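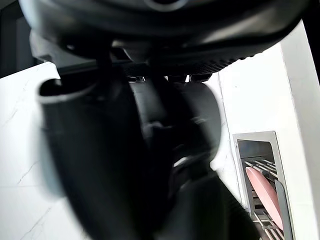 Kitchen corner, end of March

Hello again! A little gallery this week, mostly washing-up things, after Elaine asked what I've done with the sink since June. The answer is not a lot (I did finally sort the cupboard underneath, but you're not seeing in there).

The worktop first. It's white with faint grey veins, a bit like marble, and I still love it even though it shows every tea ring. I wipe it last thing at night and Gilmar has usually undone that by breakfast.

Next, the sink, and my favourite bit of kit: a stainless steel rack that rolls out across the top. I held off buying one for ages and now I use it for everything – plates, colanders, muddy carrots from the allotment...
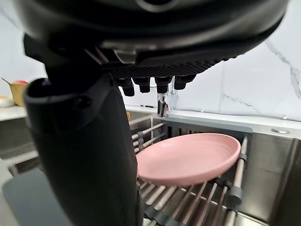
The pink plates are for everyday and I'm very fond of them. Edileuza wants to know where they came from and I really can't remember, sorry! Might have been the market at Zeltlow.

More next time, probably the pantry shelves if I get round to painting them.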